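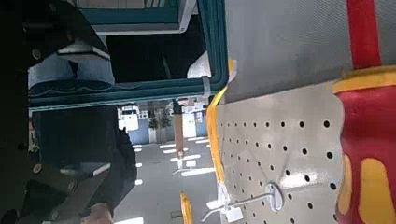
Alumni questions, updated August 26, 2024

Print this page | E-mail to a friend

Cadwaladr Society Alumni: Your Questions

I never finished my degree. Am I still an alum?

Yes, and please don't be shy about it! If you were initiated at the Plisberg chapter, you're one of us, whether you stayed for four years or left after two semesters to take a job back home. We only ask that you fill in the membership form, so we know where to send the newsletter.

What are the dues, and what do they pay for?

Dues are $30 a year. Most of that goes to the book fund, which helps current members who come up short at the start of a term (I was one of those students myself, a long time ago, and I still remember how good it felt to walk out of the store with everything on my list). The rest covers postage and the October reunion. 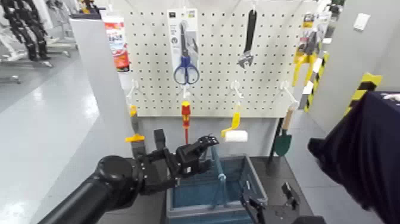 Can I bring my family to the reunion?

We'd love it if you did. The Saturday-night-style dinner of the old days is gone, and in its place we have a long, easy lunch – children, spouses and grandparents all welcome. The room holds 200, so there's no need to rush, but a note from you ahead of time does help the kitchen.

I pledged at another school and transferred. Which chapter do I list?

List the one where you were initiated. If you were active at both, write the second one under it and we'll add you to both mailing lists.

How do I find my big brother or big sister?

Write to us with the name and your pledge year. We can't hand out addresses, but we'll gladly pass a letter along, and we've seen some lovely friendships pick up again that way.

Shared 64 times | 2 comments

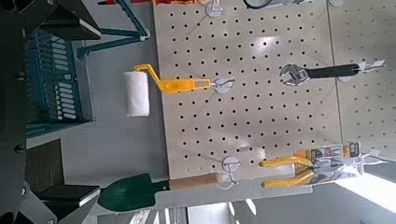
Khải Lục: Does the family lunch include people who were only pledges and never got initiated? My roommate would love to come.

Yi-chun Yen: I sent a letter to my big sister through the office last spring and she called me the week she got it. Thank you for doing this. Please keep the lunch, too – my kids still talk about it.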